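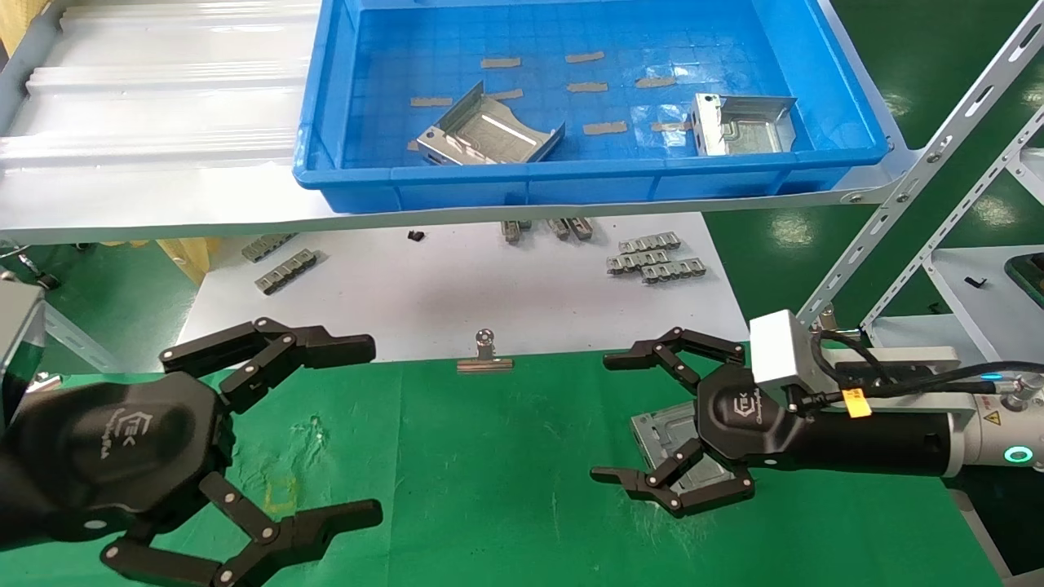

ROBOTICS & AUTOMATION

Darnunwood shop wants 1,298 examples before its robots go near a real order

DARNUNWOOD - Two arms, one green mat, a lot of brackets. That is most of what goes on at Orkel's back bay this month, where a small crew is recording robots handling sheet metal parts so a learning system can copy the moves later.

The target is 1,298 good recordings by the end of July. Orkel makes brackets and small fittings for shelving companies, and it wants the arms to take over sorting and loading at one station by winter. No code gets written for each part. The system, which the crew calls Tiêu, is supposed to pick up the job from examples - grab a bracket, turn it, set it down, next one.

Each recording covers one part from pickup to put-down. Several camera views get saved together, along with the position of every finger joint. Anything where a part slips is kept too, but in a seperate folder. Those are used to teach the system what a bad grip looks like.

"We did 200 the first week and thought, fine, this is easy," said Kumudini Samarakoon, who runs the project for Orkel. "Then we looked at them and they were all the same. Same bracket, same corner of the mat, same angle. The system learned one thing really well."

So the crew started over, more or less. Parts now get moved between takes. Trays get shifted. The list has seven part types on it, some bent, some flat, and each one has to be picked up from different spots and facing different ways. Flat strips are the slow ones, Samarakoon said. Hard to get a finger under.

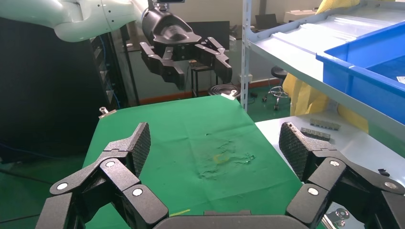 Rajeshwari Rao is not so sure the number means much. She told the Darnunwood business breakfast that 100 careful examples would beat 1,298 rushed ones, and that she would like to see Orkel test on parts the system has never handled before anyone talks about winter. She also asked who checks the recordings, and how tired they are by the end of a shift.

Samarakoon said the point about testing was fair. One part type will be held back from training and used only for the test, she said, though the crew has not picked which one. On checking - two people watch every take, seperate from whoever recorded it, and both have to pass it. Shifts at the bay were cut to four hours after the first week.

The work is paid for partly by Damach, which supplies Orkel with flat stock and gets a copy of the results. Neither company would give a dollar figure.

Jobs came up as well. Orkel says no one on the sorting line will be let go when the station switches over, and that three line workers have already moved to the recording crew. They know the parts best, 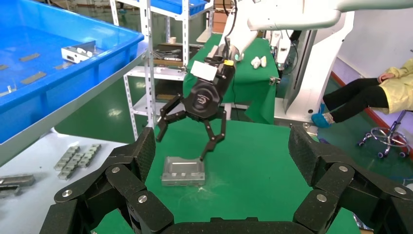
and it shows in the takes, according to Samarakoon. Newer people tend to go for the middle of a part. The line workers go for an edge or a flange every time, and those recordings pass more often.

A first trial is planned for August at the loading station, with a worker at the stop button the whole time. Results will be shared with line staff first, then with Damach. Orkel says it will open the bay to visitors one afternoon after that, time to be posted at the front gate.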